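Ticket: Garment labels print shifted after update
Product: Wellar Counter, label module
Opened by: Patricio Durán, Nindasance Dry Cleaning, Preltport
Handled by: Zeeshan Bugti
Opened: Monday, September 2, 2019
Status: Solved, waiting for confirmation from second shop

Description of the problem

Good morning. Since the last update, the labels from our counter printer are not in the right position. The customer number is printed too low and the last line falls on the next label. We use the small labels with the hole, which we put over the hook of the hanger. When the number is cut in two, we cannot match the clothes with the receipt.

The old labels from July are all correct. I have not changed the printer or the paper. Our hangers are the thin blue wire ones, so a wider label is not a good solution for us — it turns around and the number goes to the back.

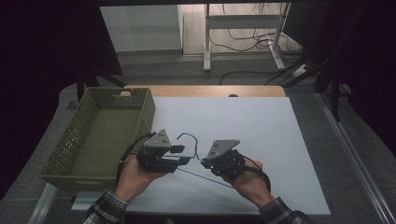
What I tried before writing

I switched the printer off and on. I took out the roll and put it in again, with the guide pushed close to the paper. I cleaned the sensor with a dry cloth. I printed the test page from the printer itself, without the computer, and this page was correct. From the program, it was wrong again.

Reply from Zeeshan Bugti

Thank you for the clear explanation. If the printer's own test page is good, the fault is most likely in the template. Please open Settings, then Labels, and tell me which template is chosen and what number you see under "Gap". Please also tell me if you print from one computer or more.

Reply from Patricio Durán

The template is called "Standard 2". The gap is 7. I am almost sure it was 2 before, but I did not write it down, I am sorry. We have one computer at the counter. Our other shop in Motaung has its own computer and the same problem since Saturday.

The hanger we use is a thin wire one, in case the size is important for the template.

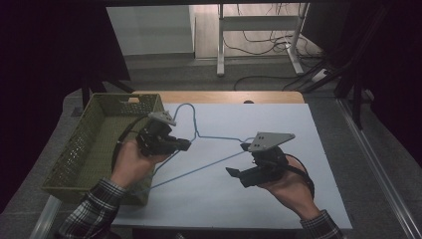 Photo: Nindasance Dry Cleaning, Preltport

Reply from Zeeshan Bugti

The hanger makes no difference to the template, but thank you. The update has put the gap back to its default value. Please do the following:

1. Change the gap from 7 to 2 and press Save.
2. Close the program completely, also the small icon near the clock.
3. Open it again and print 12 labels in one job.

Reply from Patricio Durán

I printed 12 labels and all are in the correct position. Then I printed one more, number 13, for a real order, and it is also good. I will call Motaung this afternoon and ask them to change the same setting. Please leave the ticket open until I have their answer.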